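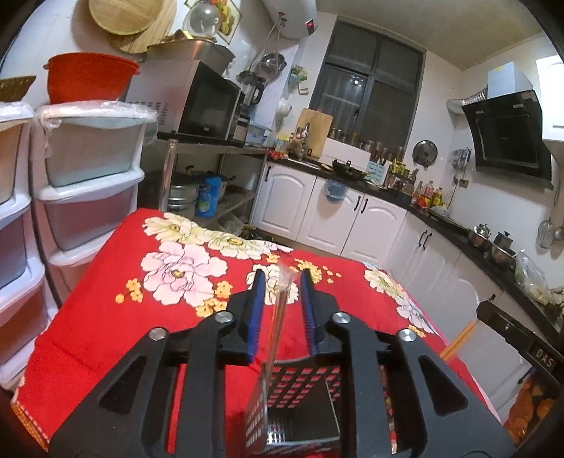 Can a machine clear and wash up after dinner yet?

Asked in Home & Kitchen > Gadgets and Automation
291 views, 3 answers

My mother is having her hands operated on in August and won't be able to grip much for a while. She cooks for a full table most nights and the part she hates is clearing glasses and getting them to the sink. I keep seeing clips of robots loading dishwashers. Is there anything a normal household can buy that will pick a drinking glass up off the table, wash it and put it in the rack? She has no dishwasher. Budget is flexible but not silly. I did see a small arm from Drosix listed at $1,655 and wondered if that would do it.

Answer 1 (accepted)

No, not as a product you unpack and switch on.

I fix packing equipment for a living at Desjardins, so I see the shop-floor side. We have arms that pick cartons all day without trouble. The cartons are the same size, they come down the belt in the same place, and there is a fence so people stay out. Take away any one of those and the job gets a lot harder.

A home kitchen takes away all of them. A clear glass is about the worst thing you could start with. Depth cameras work by bouncing light off a surface or by matching up detail between two views, and with a plain glass the camera mostly gets whatever is behind it. Put it on a flowered tablecloth and the software may see flowers and no glass. Then there is how hard to squeeze. Soft ribbed finger pads help, and a simple two-finger gripper can hold a tumbler fine when a person is guiding it. Getting the machine to do that alone, in a different spot each time, is the part still being worked on.

The arm you mention is a bare arm as far as I can tell from the listing. You would need a camera, a computer, something to mount it on and a lot of spare evenings. It also can't travel from the table to the sink.

For your mother I would buy a countertop dishwasher. Some fill from a jug, so there is no plumbing. Somebody else still has to load it.

— Gorazd Georgiou

Comment: Thanks, this is what I needed. Counter space is tight but I think a small one would fit if the dish rack goes.

Comment: Measure the height with the door open too. And check where the drain hose will go.

Answer 2

They can do it in demos. Treda had one at a trade show that put away 3 cups. It took long enough that I went and got a coffee on the Friday and it was on the last cup when I came back. Also a man was standing next to it with a stop button. So I'd say wait a few years.

Answer 3

Get plastic tumblers with handles. Easier on sore hands and no harm if she drops one. My aunt has the Trakow ones, 2 sizes, the bigger is too heavy when full.

Was this page helpful? Yes / No
Related: Robot vacuums and rugs with fringe
Related: Countertop dishwashers without a water line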